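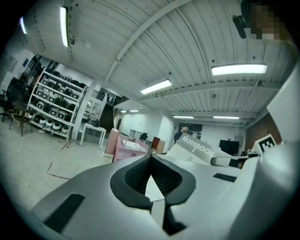

Household Water Use in Wetendale: Term Project Report
Tharindu Seneviratne
Submitted 4th November

1. Purpose
The project examined how much water households in Wetendale use on their gardens, and whether the June change to watering hours altered their habits.

2. Method
A written survey was delivered to 125 homes in two neighbourhoods, Lamari and Fliltilcombe. Residents were asked to read their own meters at the start and end of one week.
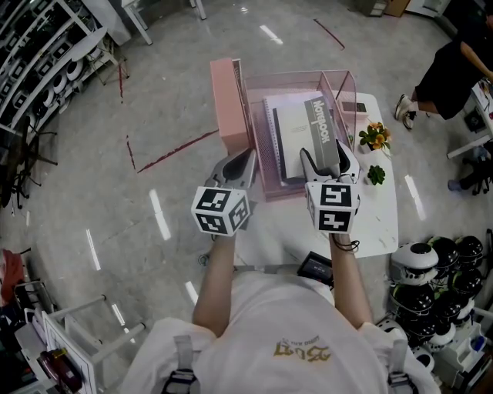

Fifty surveys were returned with both readings filled in. Those with a single reading were left out of the totals.

3. Results
Median use was 195 litres per person per day. Fliltilcombe homes, which have larger lots, used more on lawns. Most respondents in Lamari had moved their watering to the evening.
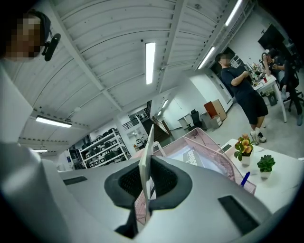 Why were rainwater tanks not included?
Tank water does not pass through the household meter, and few residents kept a record of it.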